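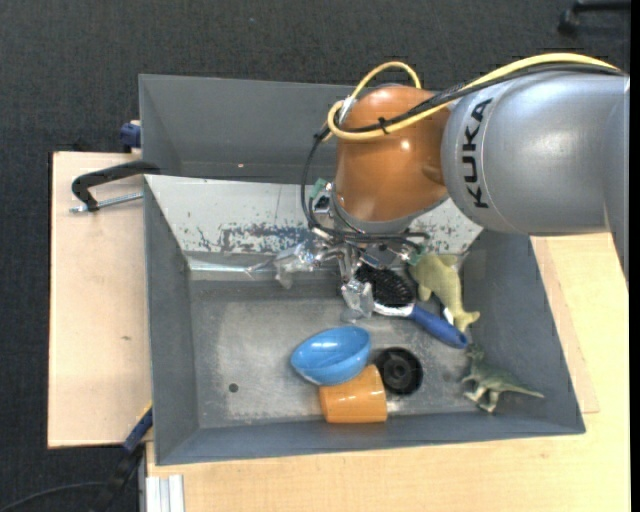

3 min read

Ticket: upright piano, buzz and ringing on note 60
Posted by the Hillico piano service desk, 28 April 2021
Status: closed

Reported problem

Customer has a Kiseo upright in a teaching room. Note 60 buzzes when played firmly and keeps ringing for a moment after the key is let go. The notes either side are fine. The piano was moved across the room in August and the buzz was first noticed some time after that. It was last tuned seven months ago. Customer says the buzz comes and goes, and that it is worse in the mornings.

Asked the customer to take everything off the lid, including the metronome and the lamp, and try again. Buzz still there. Asked them to press on the music desk while someone else played the note. No change.

First visit

Played the note softly, then hard. Buzz heard only on the hard blow. Took off the top door and the bottom door and stood them in the corridor. Buzz still there with both off, so not the panels or the door catches. Hinge screws on the lid were slack and I tightened them anyway.

Muted the strings of the note one at a time with a felt wedge. With the left string muted the buzz was gone. With either of the others muted it stayed. Looked along the left string with a torch and could see no rust and nothing lying against it. Pressed the string down at the bridge with a brass rod. The tone cleaned up a little but the buzz stayed.

Checked the tuning pin. Firm, no creeping. Checked the soundboard ribs behind the piano for a loose joint by pressing with a hand while the note was played. No difference.

Ran out of time. Tuned the left string back to match the others and left the piano playable. Told the customer it was not fixed.

Between visits

Customer wrote to say the buzz was the same and the ringing was now more obvious. I had treated these as two separate faults up to this point. Asked them to hold the right pedal down, play the note and listen. They reported no buzz at all with the pedal down. That changed things. With the pedal down the damper is held well away from the string, so the damper had to be looked at first.

I should have tried this on the first visit.

Second visit

Confirmed the pedal test. No buzz with the pedal down, buzz without it.

Took the action out and put it on the bench cradle. The damper felt on note 60 was hard on its left side and had shifted on its head, so it was sitting at a slight angle. On release the right side touched first and the left string was hardly being stopped. On a hard blow the damper was not lifting clear of the left string, and the hard edge of the felt was rattling against it. The damper wire had also been bent at some point, probably to make up for the felt.

Work done:

- Removed old felt and cleaned the glue off the head
- Fitted new felt from the Nikow set, trimmed to match its neighbours
- Straightened the damper wire and set the lift level with the rest of the section
- Eased the damper lever centre, which was a bit slow
- Put the action back and checked the pedal lift

Played the note at all levels. No buzz. Stops cleanly on release. Checked the other dampers in the same section and a few are getting firm but are working.

Still open

The bass end has a faint squeak from the left pedal. It is the pedal pin and it needs a new bush. I did not have one in the van. Raised as a separate ticket.

The Wike humidity gauge in the room was sitting on top of the radiator, so its readings are no use. Moved it to the shelf behind the piano and asked the customer to note what it says morning and evening until the next tuning. The morning buzz may have been damp in the felt, but I can't say so for certain.

Customer played the piano for a while and was happy to close.

Shared 86 times
7 comments

Recent tickets
Squeak from left pedal, Kiseo upright
Key slow to return after a damp spell
Lid prop slipping on a small grand
Tuning pin will not hold in the top treble
Nikow felt sets: which size to order
Moving a Wike gauge between rooms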